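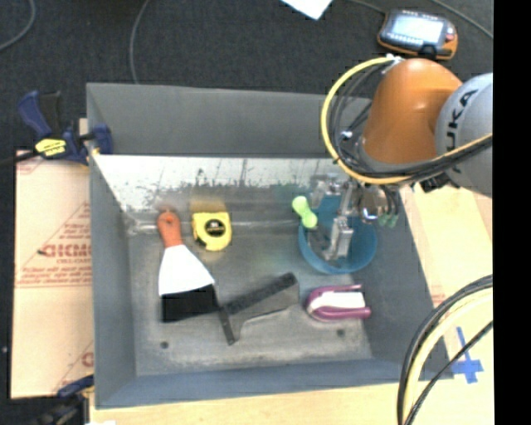
Nov 19, 2022: bin picking, second try

Got to the shop before lunch and had the bench to myself until dark. Clamped the gray bin down again because it had crept toward me during the last set of runs. The Grolta script now goes to all the saved points without stopping to ask, so that part is finished.

Spent most of the day on the blue bowl. Coming straight down into it is fine at low speed. The putty knife is harder, as it lies flat and the fingers have very little to get under. The tape measure is easy. I want to leave the dumbbell for later.

Ran 33 cycles and wrote down five faults. Three were my own bad points. The other two I can't explain yet, and I will go through the log tomorrow.

The yellow cable still makes a wider loop than I like. I ordered a shorter bracket from Fernen. Also paid my shop dues through February.

To do: redo the point over the purple tool, lower the approach height, put new tape on the bench, back up the Pistonach folder. Home by eight. Soup.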